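Workshop tips: sharing a bench with an arm

Fix the layout before writing any motion. At Hollis we keep to one mug, two binders and one cabinet per trial bench, all in the simulation model first. Gerrit Dekker will not release a program to the floor until it has run 200 cycles there.

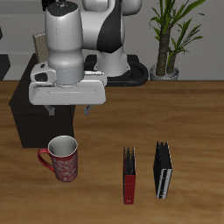

Set the approach height from the tallest item on the bench, then add clearance. Handles are modelled separately, as a loop will catch a finger that clears the body. Log each stop by cause. Of 438 stops in May, 31 were handle contacts and most of the rest were operators reaching in to tidy.

Job sheets need rewriting too. Packers at the Basden site now spend the early shift on set-up and checks, and lifting has dropped to the odd-shaped stock. Grade the new duties before the arm goes live.
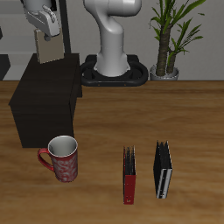 Who clears a stop?
The operator on that bench, once trained and signed off. Maintenance is called only if the same stop repeats within the shift.

Keep finger pads clean and replace them at 1000 cycles. Rehearse awkward poses as well as upright ones, and write down the recovery for each.

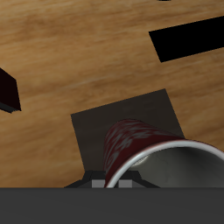 Mug on its side on the grey pad, gripper at the open end.

Leonie Ruddock holds the master recovery sheet.

Related items
Labelling shelves at Ostell
Wevero trolley wheels: cleaning
Shift handover notes
Storing binders upright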